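August, late evening

Clock day again. The gear for the Billora came in the post from Tikthorpe, in an envelope big enough for a family of four. It cost more than the clock did. I have written the sum on a piece of paper and put the paper somewhere I won't see it.

Spent the afternoon deciding which gear was which. They are all small, silver and very pleased with themselves. Two stayed on the white ring and the one I fancied went on the dark surface by itself, where I could stare at its teeth.

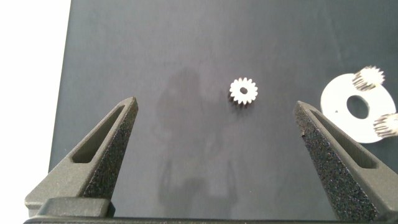

Later, after supper

Paraschiva rang to ask if the thing was ticking. I said I was at the sorting stage. She said I was at the sorting stage in the spring. Had toast. Must find the small tweezers, and the letter from Gavrilă about the spindle, which I think is under the bread bin.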